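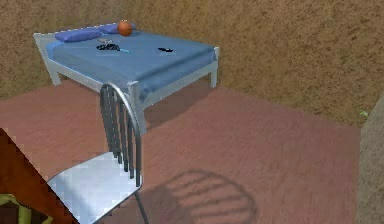
One of our parents told us at pick-up that the first week away was harder on her than it was on her son, and that by the second phone call he was too busy to talk for long. We hear something like that every September, and we still like hearing it.

About > Colach House > Who we are

We use cookies to remember your settings and to see which pages people read. By staying on this site you agree to this. Manage cookies

Colach House is a small boarding residence for secondary students whose homes are too far from a high school to make the daily trip. Some of our kids come from farms at the end of very long gravel roads, some come in from the lake communities where the school stops at grade eight, and a few have parents who work away for weeks at a stretch. They go to class in town like everybody else, and then they come back to us for supper, homework, a bit of noise and (eventually) bed.

We started out in the old Fider building on the hill, which some of our neighbours will remember as a dry goods store and which had the most stubborn furnace any of us has ever met. It was a good home for the first few years, but with the stairs as steep as they were and only 2 bathrooms on each floor, the mornings could get rather tense! When the Deák property came up for sale we talked it over for a whole winter, counted our pennies, and moved in. The house has been added to since then, a wing here and a porch there, so please don't feel badly if you get lost on your first visit. Everyone does.

There is room for 89 students now, spread over 3 floors, and each floor has its own houseparents who live in all year and keep their own kettle going. We ask the students to look after their rooms, to take a turn in the kitchen once a week, and to be at the supper table on time with their phones put away. That last rule gets grumbled about more than all the others put together, and yet it's the one that former students bring up most fondly when they come back to see us.

Homework hour runs after supper in the dining room, with a tutor on hand for math and French, and anyone who has finished early is welcome to read in the front lounge or go out to the rink when there's ice. We also run the Bundix, our own little minibus, which makes the trip to the bus depot on long weekends and has been known to go back for a forgotten hockey bag.

Families often ask what to send. Warm boots, a good pillow if your child is fussy about pillows, labels on absolutely everything, and a favourite thing or two from home. We supply the bedding and do the wash, though older students may use the machines downstairs if they'd like to do their own.

You are very welcome to come and see us before you decide anything. We hold an open house on 3rd December, with soup and fresh buns at noon, and if the roads are bad you can call the office and we'll find another time. The office is open until 5 and there is nearly always a pot of coffee on.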